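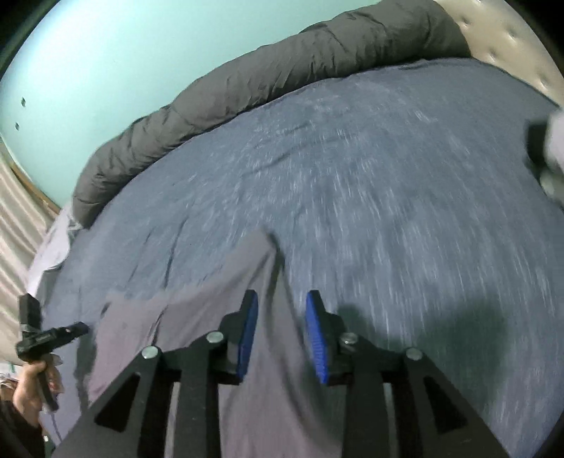 Blue fitted sheet, paler grey layer on top, charcoal comforter pushed up the bed.

Forum > Bedroom > Beds and bedding
Thread: Flat sheet keeps migrating under a heavy comforter

mhutchins
Bed is a Gruvness king with a separate topper. Fitted sheet is the slate-blue one, a Brilia in cotton percale. On top of that goes a flat sheet in a lighter grey, then the comforter.

The fitted sheet stays put. The flat sheet does not. By morning it has moved towards the foot and gathered into a ridge at shin height, and the comforter has gone the other way. I have tried tucking the foot only, and tucking the foot and both sides. The second lasts longer but is too tight to get into.

Mattress plus topper is deep. I mention it in case the tuck allowance is the problem. What are other people doing?

KDelacroix
Measure the flat sheet before anything else. Width matters less than length here. You need enough to go over the foot of the mattress and at least a forearm's length underneath. With a topper on, most standard flats don't reach. If the tuck ends on the vertical face of the mattress it will pull out every night, however neatly you fold the corners.

Whitlock_R
Or stop using a flat sheet. Put a washable cover on the comforter and wash the cover. I did this in March and the problem went away with the sheet.

mhutchins
A cover for that comforter is 99 and I would need two of them for rotation. Also it is quilted thickly enough that getting a cover on single-handed is a job in itself. I would prefer to keep the flat sheet if it can be made to behave.

R_Blackwood
Agree with Kenji on length, but the fabric pairing is half of it. What is the flat sheet made of? If it's a brushed or jersey type against percale, the two surfaces have different grip and the layer with less grip on both faces is the one that travels. A sateen flat is the worst for this.

mhutchins
No label left on it. Softer than the fitted and it creases easily. It came from the previous bed, so Kenji may be right about the length as well. I will measure tonight.

rosalind_n
I make up beds for a small guest house, so this is from repetition and not theory.

Foot tucked first, full width, flat under the mattress with no bunching. Then mitre the two foot corners. Leave the sides hanging from the knee upwards. Put the comforter on with its top edge level with the pillows and turn the flat sheet down over it by a hand's width or a bit more. That turn-down is what stops the comforter and the sheet going in opposite directions.

Straps and clips are not needed if the sheet is long enough.

Whitlock_R
The turn-down does nothing once somebody actually sleeps in the bed. It's decorative. Guests at a guest house aren't reporting back on where the sheet was at 4 in the morning.

rosalind_n
They aren't, but I strip the beds and I see where the sheet has ended up. Foot tucked and mitred, it is nearly always still under the mattress. Foot tucked and not mitred, one corner is usually out.

KDelacroix
I'm with Rosalind on the mitre. Less sure about the turn-down. It helps on a light blanket. On something thick and puffy the fold just rides up with the filling.

R_Blackwood
For completeness, Pruitt sell a flat sheet with elastic at the foot corners only. It removes the mitre from the question. Mine has been through a lot of washes and the elastic is sound. The depth of pocket is limited, so check it against mattress and topper together.

mhutchins
Measured. The flat is a double. It covers the top of the king with very little drop on either side and there is almost nothing to tuck at the foot, which explains a good deal.

I have ordered a king-size flat in percale to match the fitted. It should be here by Friday. Will do the foot tuck and mitre as described and leave the sides loose.

KDelacroix
That will be most of it. Wash it before you judge the fit, as percale can shrink in length on the first hot wash.

Whitlock_R
Still say cover.

mhutchins
Noted. If the new sheet moves as well I will price up the cover again. Does anyone know whether the Brirkuner ones close with buttons or a zip?

R_Blackwood
Buttons on mine, along the foot edge. The spacing is wide and the corner of the comforter works its way out between them, so I added ties on the inside.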